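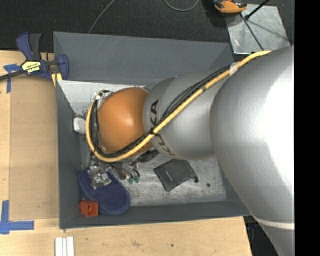
Omirer says the cable clips in this kit are too stiff for small hands, and that her section gave up on them in the first week and went back to tape and ties. I can't argue with that. We had the Galudell bin-picking course kit in our robotics club from February on, and the clips were the first thing to go in the drawer.

The rest of it is better. You get a lesson binder, a bag of practice objects, a set of fingertips and 11 worksheets. The club supplies the arm and the bin. Lessons run one per meeting, except lesson 7, on cable routing, which took us two.

The practice objects are well chosen. Soft, flat things like a pouch are much harder to pick up than a block, and students learned more from those than from anything in the binder. A piece lying close to a bin wall gave every team trouble.

The scoring sheet is weak. It gives 100 points for a cleared bin and takes off 4 for each drop, so a slow, careful team and a fast, sloppy one can finish even. We wrote our own.

Clamp the bin before you start. The binder leaves that until lesson 4, and a bin that shifts makes your taught positions useless.

Sandhu sells refill fingertips that fit, and they arrived quickly. I would buy the kit again for a new group, without the clips.

Posted Mon 17 July, Clisalbridge Robotics Club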